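3.2 Towels, and where they wait

I'll admit I went into this part of the study expecting towels to be boring. I had a whole plan for shirts. But when I read back through the laundry diaries from the Clesport households, towels kept turning up - on the bannister, over the bathroom door, in a heap at the bottom of the stairs - and people had a lot more to say about them than about anything they wear. Of the 529 diary entries we collected, 91 mention a towel that was somewhere it wasn't supposed to be.

So what counts as "supposed to be"? Mostly it comes down to how the towel is folded, and that's a touchier subject than you'd think. The flat folders (thirds, then half, then half again) tend to have learned it from a parent and will defend it to the death. The rollers usually picked it up later, often after moving somewhere with a skinny linen cupboard. One woman in Stimwood told me she'd rolled her towels for years and still unrolled them and folded them flat whenever her mother came to stay! A rolled towel has a couple of things going for it, though. You can carry it in one hand, and if you store it end-on you see the coil and not a floppy edge, so it looks neat even when the fold inside is a bit dodgy.
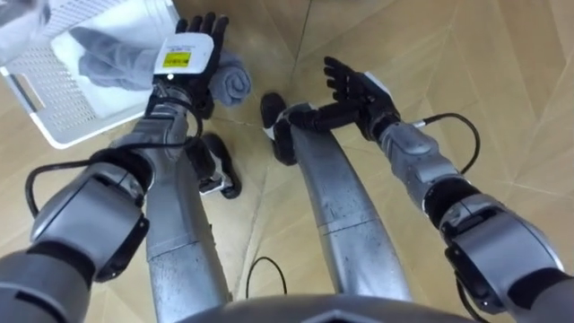 Figure 2. A rolled grey towel carried low over herringbone parquet, coiled end showing.

The floor matters too, more than our first round of questions allowed for. People with carpet in the laundry passage would happily put a clean towel down for a minute. People with timber or tile mostly wouldn't, and a few described quite elaborate ways of keeping hold of one while opening a cupboard with an elbow. I've started calling these "holding moments" in my notes. The Essien interviews (an older set, done in flats) have plenty of them as well, but they were filed under storage and we nearly missed the lot. 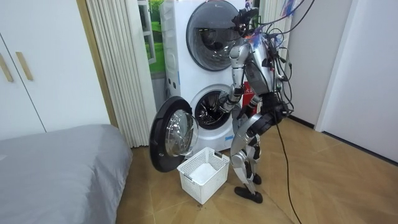

Stacked machines change the order in which people do things, and this was the finding I enjoyed most. In a side-by-side setup the top of the washer becomes a bench, and all the sorting and folding happens right there, at waist height, with the detergent and the odd sock. Stack one machine on the other and that bench is gone. With the lower door swung fully outward to the left, as it is here, the door also hangs out over the bit of floor where the basket sits, and whoever is using the drum has to reach down into it from the front. Our stacked households told us they'd shifted folding to the bed, the couch or the kitchen table, and that is exactly where the stray towels show up in the diaries. Two households had put up a fold-down shelf. Both said they use it for mail.

I don't want to push this too far. The Flurari questionnaire didn't ask which way the washer door opened, and I wish it had, as several people brought it up on their own (one called it "the worst door in the house"). We also did most of our visits on a Saturday, when there's more washing about and more people home to step over it. Still, the diaries cover the whole week and the pattern holds up there: when the folding spot is in another room, the towel travels further and has more chances to be left somewhere. I come back to bedsheets, which behave quite differently, in the next section.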